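From: Ginette Arsenault
To: drunwood-users
Date: February 2023
Subject: Re: Controller mapping lost after suspend (Drunwood 10, Wine prefix)

Ilie wrote:

> After the last update my pad works fine in the launcher, but when the laptop
> wakes from suspend the game sees it as a second player. The first slot stays
> taken by a device that is gone. Restarting the game fixes it. Unplugging and
> plugging back in does not. I am on the Bencombe kernel package, the pad is
> wired, and I run the Windows build through a prefix I made in December.
> Is this the launcher, or Wine, or the kernel?
>
> Also, is there any reason to keep the old udev rule? The wiki says to remove
> it and the README says to add it.

It is the launcher, with some help from Wine.

On resume the kernel drops the USB device and adds it again. It comes back under a new event node, for example `event20` where it had been `event17`. That part is normal. You can confirm it by running the following before and after a suspend:

```
ls -l /dev/input/by-id/ | grep joystick
```

The by-id link keeps its name and points to a different node. Anything that opened the link at startup now holds a dead file descriptor. 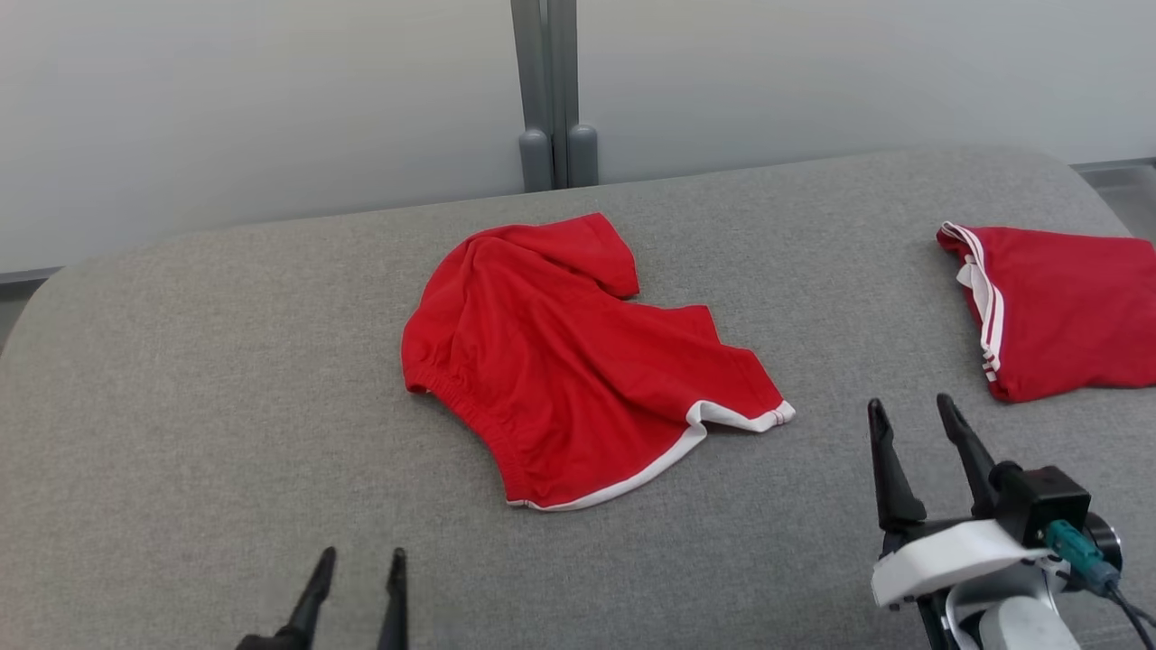
Drunwood opens the node once, when the prefix starts, and passes it to the game through its own shim. The shim polls for removal every 200 ms. If the remove and the add both fall inside one polling interval, the shim sees only the add. It then gives the pad the next free slot, and slot one is never released. On a slow resume the two events land in different intervals and everything works, so some people on this list cannot reproduce the problem at all.

Your unplugging test does not clear it for the same reason. The shim handles the second device correctly and has no record that the first one needs to be closed.

There are two ways around it until a fix is merged.

1. Turn off the shim and let SDL handle hotplug. In `drunwood.conf`:

 ```
 [input]
 shim = off
 backend = sdl
 ```

 You lose per-game mappings stored by the launcher. Mappings stored in the game itself are not affected.

2. Keep the shim and raise the debounce so that an add with a matching vendor ID, product ID and serial replaces the old entry:

 ```
 [input]
 shim = on
 match_on_add = strict
 ```

 This needs a pad that reports a serial. Many cheap ones report an empty string, and two identical pads with empty serials will then fight over slot one. Check with `udevadm info -a` on the event node and look for `ATTRS{serial}`, or `uniq` if it is Bluetooth.

I use the second one. My test log from the weekend has 1,574 lines from a loop of suspend, wake, read slot table, and the only wrong assignments in it are from before I set `match_on_add`. The test machine runs Junham's build of Wine with no other patches. I have not tried it on the Bencombe kernel, so please report back if you see something different there.

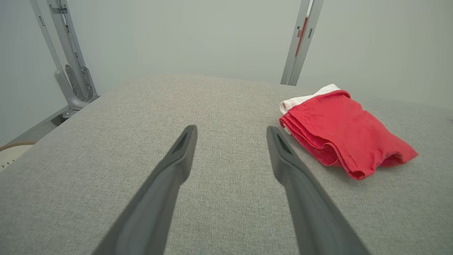 *Gray woven upholstery, with two open gripper fingers over it.*

On the udev rule: the wiki is right and the README is out of date. The rule was there to set group permissions on `hidraw` nodes. The systemd `uaccess` tag does that now, and it does it per seat, so a user logged in over ssh no longer gets access to the pad. Remove the file, then reload:

```
sudo rm /etc/udev/rules.d/70-drunwood-pad.rules
sudo udevadm control --reload
sudo udevadm trigger --subsystem-match=hidraw
```

If you run without systemd or elogind, keep the rule and make sure your user is in the `input` group.

One more thing about your prefix. Prefixes made before the December release carry a registry key that forces the old DirectInput path. The launcher does not migrate it. Look for this:

```
[Software\\Wine\\DirectInput\\Joysticks]
```

Any pad listed there as `disabled` will stay hidden from DirectInput, whatever the launcher shows. Delete the entries for pads you no longer own. Back up `user.reg` first and close everything in the prefix before editing, or wineserver will write its own copy over yours on exit.

For the bug report, please attach:

- output of `drunwood --dump-input` from before and after suspend
- the part of `journalctl -k` that covers the resume
- the Wine version and whether esync or fsync is on

Please don't paste the full launcher log to the list. The archive truncates it and the useful part is always at the end.

-- 
Ginette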